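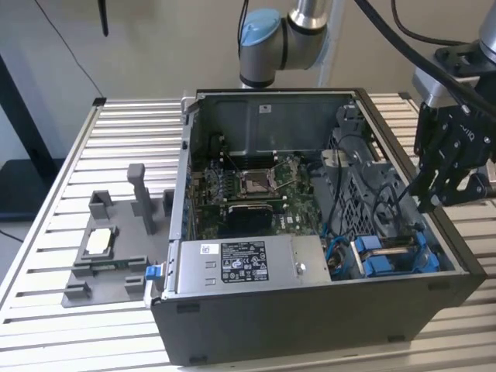
How many demos for CPU and drive swaps on a Dell tower?
Forum: Manipulation and Data Collection
11 replies

skasia_bench
Posted in December

We are collecting teleop demonstrations on an open desktop tower lying on its side. There are two tasks. One is seating a CPU in an empty socket, picking it from a printed fixture next to the case. The other is moving a hard drive in its blue caddy in and out of the drive cage.

The plan says 200 episodes per task, one operator, two arms. We have 45 drive episodes so far and a first policy trained on those. It gets the fingers to the caddy most of the time and then stalls before the grasp. Loss looks fine.

Questions:
1. Is 200 enough for the drive task, or should I stop and fix something first?
2. Same model for both tasks, or separate?
3. Do you keep failed grasps?

haltden_rob
Stop and look at the 45 before you record more. When a policy stalls at the grasp, the first thing I check is whether the operator paused there too. People slow down to line up the fingers, and the model learns that sitting still is a normal thing to do at that spot. Plot gripper speed over time for ten episodes and see.

skasia_bench
Checked. There is a pause in nearly every one, right above the caddy handle. Longest is 3 seconds. The operator is me, so no one else to blame.

haltden_rob
Trim the still frames or re-record. I would re-record. Trimming leaves small jumps in the cable positions if anything was still swinging.

pkt_loss
I disagree with re-recording. We trimmed everything under a speed threshold on a connector task and it was fine. Losing 45 episodes of operator time over a preprocessing step is a waste. Trim, retrain, then decide.

Tania Bhuiyan
Trimming is OK if your action labels are absolute positions. With deltas you have to recompute them across the cut. I've seen that step skipped twice, once by me.

What do you have for cameras?

skasia_bench
Absolute positions in joint space. One fixed camera that sees the whole case and the arms, and one small camera at the wrist. The wrist view has the gripper along the bottom and the drive cage ahead of it.

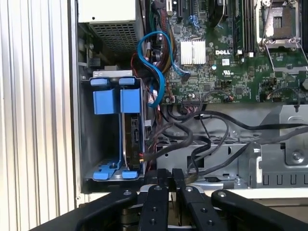
I also have a question about cables. There are loose ones across the lower part of the case, and I've been putting them back in the same place before each episode so the views match. Takes me a minute or so each time.

Tania Bhuiyan
Don't put them back. If they always sit the same way in training, the first time one flops over the board you will get odd behavior. Leave them where they land unless they block the bay.

pkt_loss
Agree on cables. Same for the case itself. Shift it a little along the rails every few episodes. Also change which slot of the cage you use, if both take the caddy.

nivix_user
I'd go the other way for a first policy. Keep it all fixed until it can do the task once, then add variation. If you vary the cables, the case and the slot together in 200 episodes and it fails, you won't know which one did it.

Tania Bhuiyan
That works for a debug run. It's a poor way to spend the main budget, since you end up with half your data from one layout. Do 20 fixed as a smoke test and keep them apart from the rest.

nivix_user
Fine, 20 fixed. We are not that far apart.

haltden_rob
On the other questions. I'd train the tasks separately to start. The drive is a big part with a long straight path and the CPU is a small part with a tight placement, and the episode lengths won't match either. Keep failed grasps only if the operator recovers in the same episode. Tag them. Drop the ones where you gave up.

skasia_bench
OK. Trimmed the 45, retrained overnight, and it now closes on the caddy. Lifting is still uneven. I've also started recording without pausing over the handle, which is harder than I expected. View from the fixed camera during the drive task:
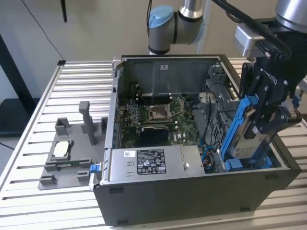 Gripper holding the drive caddy at the bay, fixed camera.

pkt_loss
What's the grip height on the caddy? If it varies a lot between episodes, that could be your uneven lift.

skasia_bench
It varies. I never wrote down a rule for it. The protocol sheet we got from Stojanovska only says "grasp the caddy."

Tania Bhuiyan
Write one down, then. Pick a height band and stay in it, and let the approach angle vary a little. And label insert and remove as separate tasks if you haven't. Mixed together with the same prompt, the model can't tell which way it's supposed to go when the caddy is halfway.

skasia_bench
They have the same label right now. Going to split them tonight.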